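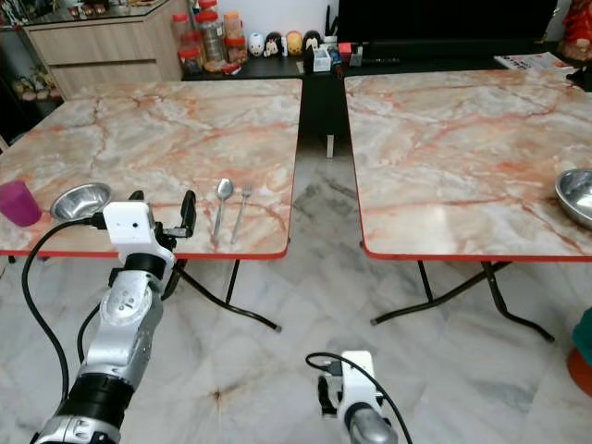 1/ Wednesday evening and I'm still buzzing about dal. I've cooked it wrong for 11 years! Far too much water, far too little patience. Quick thread before I forget what I changed.

2/ The lentils: split red, from Vishwakarma on the corner. 600 g does us for three dinners. Rinse until the water runs clear, then soak while you chop the onions.

3/ Simmer with turmeric and no salt. I used to salt at the start and I'm now a firm salt-at-the-end person (fight me, Gredum supper club lot).

4/ THE TEMPERING. Ghee, cumin seeds, garlic, one dried chilli. Wait for the cumin to crackle, then tip the whole lot in and get the lid on. The smell!! I could live in that smell. 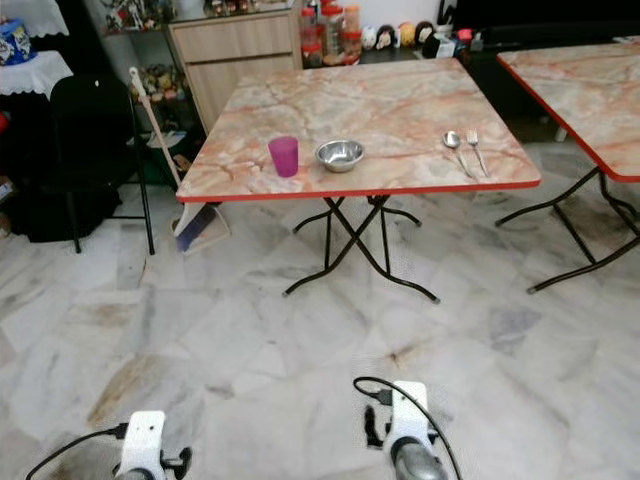
5/ Leftovers thicken overnight into something you can spread on toast. Loosen with boiling water if you want soup again. I had it both ways today and regret nothing.

6/ Next up is black lentils, which want hours on the hob. If anyone in Stavoveck knows where to get whole urad in bags bigger than a teacup, please shout, I'll cycle over!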